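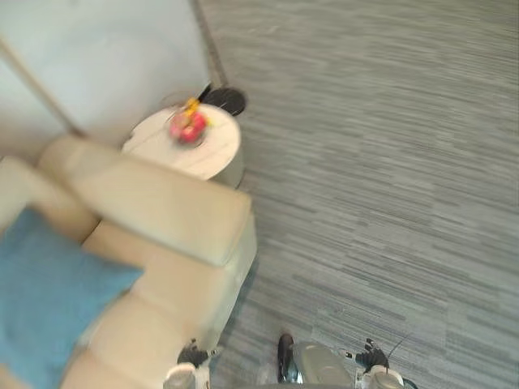

ベージュのソファに青いクッション、ひじ掛けの奥の丸いテーブルに小さな花

5月 土曜の朝に更新
文・Cloltmont暮らしの手帖 編集係

布張りソファのお手入れと、ソファ脇の小さなテーブルの整え方

連休が終わって窓を開けておける日が増えてくると、急にソファの汚れが気になりはじめませんか。わが家もベージュの布張りなので、冬のあいだは見て見ぬふりをしていたひじ掛けのくすみが、5月の光で見るとまあ目立つこと。毎年この時期に一度、半日ほどかけてゆっくり手入れをしています。むずかしいことはしませんので、お茶でも飲みながら読んでくださいね。

用意するもの
・掃除機(布用の小さなノズルがあると楽です)
・白いタオル 数枚
・洗面器とぬるま湯
・台所用の中性洗剤
・やわらかいブラシ
色つきのタオルは、淡い色の布に色が移ることがあるのでやめておきましょう。私は一度、紺色のタオルでうっすら跡をつけてしまって、しばらくクッションで隠して暮らしました……。

1 まず上のものをどかす
クッションもひざ掛けも、いったん全部よそへ。クッションは両手ではさんでぽんぽんとたたき、風の通る日陰に立てかけておきます。90分も置けば、なんとなくこもっていた匂いが抜けてふっくらします。カバーが外せるものは、このときに洗濯表示を見て洗ってしまうと後が楽ですよ。

2 縫い目に沿って掃除機をかける
座面は奥から手前へ、一方向にゆっくりと。ほこりがたまるのは、なんといっても座面と背もたれの境目、それからひじ掛けの付け根です。ノズルをぐいっと差し込むと布を傷めるので、片手で座面を軽く押し下げて、すき間を開いてあげてください。うちではここから毎年かならずヘアピンが出てきます。

3 ひじ掛けと座面をふく
先にソファの洗濯表示を見て、水ぶきしてよい布かどうかを確かめます。大丈夫なら、ぬるま湯600mlに洗剤をほんの数滴。タオルをひたして、これでもかというくらい固くしぼり、目立たない裏側で一度試してから始めましょう。こすらずに、押しあてては離す、を繰り返します。ひじ掛けの上の面は手や頭がふれるので、いちばん時間をかけてあげたいところです。一か所だけきれいにすると輪じみになりやすいので、縫い目から縫い目までをひと区切りにして、面全体をふくのがこつです。
最後に水だけでしぼったタオルで同じようにふき、乾いたタオルで水気を取ります。乾くまでは座らないこと。お昼をはさむつもりで朝のうちに始めるとちょうどいいです。

4 まわりのカーペットも忘れずに
ソファの足もとやひじ掛けの外側は、ふだん掃除機が素通りしがちな場所。縦にかけたあと横にもかけると、寝ていた毛足が起きてきます。

5 すみの小さなテーブルを整える
壁とソファの間の角は、何も置かないと物がたまり、大きな物を置くと窮屈になる、ちょっと困った場所ですよね。私は丸い小ぶりのテーブルをおすすめします。角がないので、ひじ掛けのすぐ横でもぶつかって痛い思いをしません。高さはひじ掛けと近いものを選ぶと、座ったままカップに手が届きます。
天板は乾いた布でふいてから、花をひとつだけ。背の低い器に短く切った花をまとめて、奥のほうに寄せて置くと、手前に本や飲み物の場所が残ります。赤やピンクのまとまりに黄色を少し足すと、淡い色のソファのそばがぱっと明るくなって、それはもううれしくなりますよ。生花なら、水はできれば毎日かえてください。

6 クッションを戻す
すっかり乾いたら、クッションを戻します。きちんと並べるより、少しななめにもたせかけるくらいが、くつろいだ感じになって私は好きです。ベージュのソファには、くすんだ青がよく合います。迷ったら、まず一つだけ置いて何日か暮らしてみてください。

ふだんのお手入れは、週に一度、掃除機をさっとかけるだけで十分です。飲み物をこぼしたときは、とにかくすぐに乾いたタオルを押しあてて吸い取ってくださいね。革張りや合皮のソファはふき方が変わりますので、また別のページで書きます。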